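How to Watch a Laundry Robotics Demo Without Being Sold To

Open days for household robots follow a pattern: coffee, a film, then a room made up to look lived in. I have sat through enough of them to bring a list. Use mine at the next one, Dretach or otherwise.

Step 1. Find out what is doing the work

At Dretach the clothes are handled by people in blue gloves, holding black grippers with yellow fingers. A hand tool guided by a person is a recording device. Ask how much of the folding a machine has done alone. I was told 433 recorded sessions, and that answers a different question.

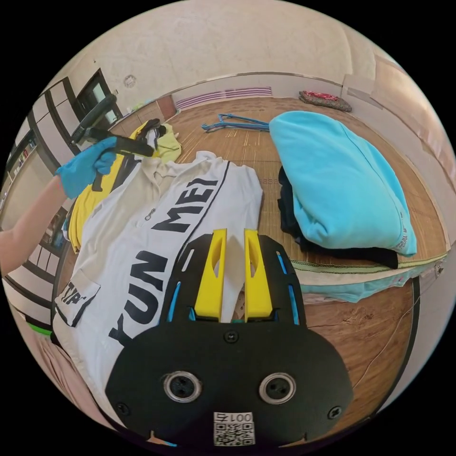 Step 2. Look at the laundry

Polo shirts and folded sweatshirts are the easy end. Heaps are harder, so stand near the heap if they let you. Watch one garment from first grip to finished fold, and time it yourself. Don't trust the clock on the slide.

Lauri Juntunen, our guide, quoted 189 seconds for a shirt. Ask if that includes the tries that were thrown out. He said he would check.

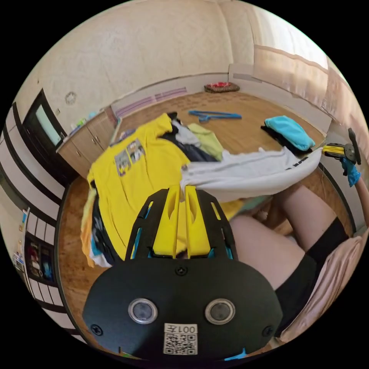

Gripper closed on a white garment, with a second one coming in from the right.

Step 3. Ask about the awkward things

Quilts, straps, anything with a lining. A quilt has no corner you can find in a hurry, and a folded one sitting on a bed tells you very little about how it was folded. Ask to see it shaken out and done again. Write down the answer as well as the result — "later in the program" counts as a no.

Step 4. Get the price in writing

Tarero, the planned home model, was mentioned at 1,596 a unit before tax. The handout said 588, for a part of it I couldn't identify. Ahonen, who are meant to sell it, had no sheet at all.

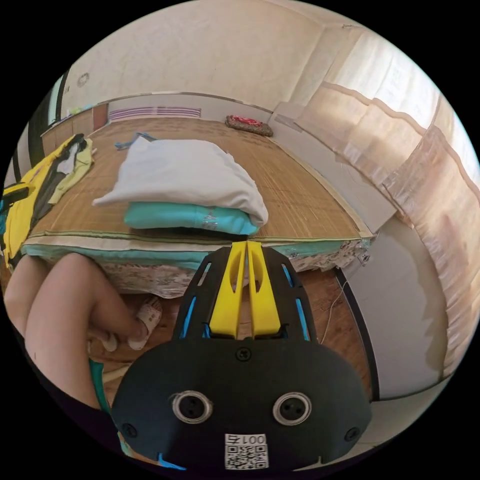
Borkville, 10 September 2019

I have sent Dretach my questions from steps 1 and 4. If they reply I will add the answers under each step. Until then, keep your own folding board.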